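阳台种罗勒总是徒长，掐尖到底该掐在哪里？

Soledad Cortés 发表于 2025年7月20日

大家好！我今年一月才开始在阳台上种东西，第一样就是甜罗勒，种子是在 Vorico 花市买的，一包好多，撒得有点豪放，结果几乎全出了，高兴坏了！现在分在6个盆里，朝东的阳台，早上有太阳，过了中午就只剩散光。

问题是它们一个劲往上窜，最高的那棵已经有40厘米，杆子细细的，叶子之间隔得老远，风一吹就歪。我看别人家的罗勒都是圆滚滚一大丛，羡慕得不行。网上都说要掐尖，可是有人说掐最上面两片小叶就好，有人说要剪掉一半，我拿着剪刀站在盆前面，半天下不去手。

另外有两盆顶上好像要冒花苞了，是留着看花还是马上剪？肥料用的是 Zodevness 的液肥，瓶子上写两周一次，我就照着来的。浇水是每天早上一点点。求有经验的朋友指点，越啰嗦越好，我都爱看！

Melquiades Solís 的回答

太好了，又多一个种罗勒的！这东西真的越剪越旺，放心大胆下手。

先说位置。你从上往下看，每隔一段杆子会有一对叶子，叶子和杆子的夹角里藏着两个小小的芽点，凑近看很容易找到。剪刀就落在这对叶子上方半厘米左右的地方。剪完以后那两个芽点就会长起来，一根杆变两根。等这两根各自长出三四对叶子，再剪一次，就成了四根，后面就是一大丛了，特别有成就感！

你那棵40厘米的，我会一口气剪到离土面第三对叶子的上方。看着像剃了光头，心疼一两天就过去了。下面一定要留叶子，光杆是很难再发芽的。矮一点的苗，长到五六对真叶时去掉顶上一截就行。

剪下来的枝条别扔，挑没开花的，摘掉下半截叶子，插在清水里放窗边，隔天换水，一般一两周就能看到白根。我厨房的罗勒就是这么来的，餐桌边上一年到头有新鲜叶子，拌番茄、煮面、做青酱都随手摘。
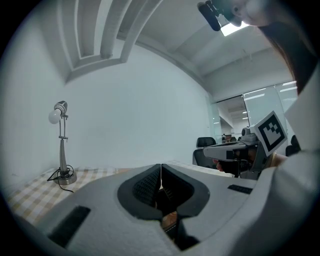
花苞要不要剪？

想吃叶子就剪，连同花苞下面那一对叶子一起剪掉。罗勒一开花，力气就往种子上去了，叶子变小变硬，味道也会发苦发冲。要是想自己留种，选一盆最壮的让它开，别的照剪，花穗枯成褐色以后剪下来，倒挂晾干，搓一搓就能收到黑色的小种子，明年又是一茬。花其实也能吃，撒在沙拉上很香！

再说徒长。你这个情况我猜主要还是光不够，加上苗太密。半天散光的阳台，尽量把盆挪到最靠外的位置，每隔几天转一下方向，不然全往一边歪。一盆留两三棵就好，多出来的连根挖出来，移到别的盆里或者送邻居都行。

浇水我建议改一改，每天一点点只湿表面，根也跟着浮在上面。手指插进土里一个指节，干了再浇，一次浇到盆底流水，托盘里的积水倒掉。大热天可能一天一次，阴天隔两三天都没关系。

小柚子妈 的回答

楼上讲得很细了，我补一个肥料的。罗勒不用喂太勤，尤其是光照不足的时候，氮肥多了只会长得更软更高。我用的也是 Zodevness，浓度减半，剪完一轮、看到新芽了再给，苗很结实。

还有盆，别太浅。我以前用超市装草莓的盒子种，怎么剪都不旺，后来换成 Orozco 的深陶盆，同样的种子，长得像换了个品种，夏天我一家人根本吃不完。多出来的叶子洗净擦干，和橄榄油一起打碎，倒进冰格冻起来，冬天炒菜丢一块进去，整个厨房都是夏天的味道，强烈推荐！

路过的阿乔 的回答

我都是用手直接揪的，也没讲究过，长得还行。就是别在大中午剪，叶子容易蔫。

Soledad Cortés 的回复

谢谢各位！刚才一咬牙把最高的那棵剪了，剪完满手都是香味，太喜欢了！枝条已经插进水杯里，剩下的几盆明天早上再剪，顺便分盆。还想再问一句，泰国罗勒也是一样的剪法吗？我下一包种子都看好了。

Melquiades Solís 的回复

剪法一样，也是找叶子上方的位置下剪。它的杆子偏硬偏紫，花苞冒得更早，多看着点就好。欢迎到时候来晒苗！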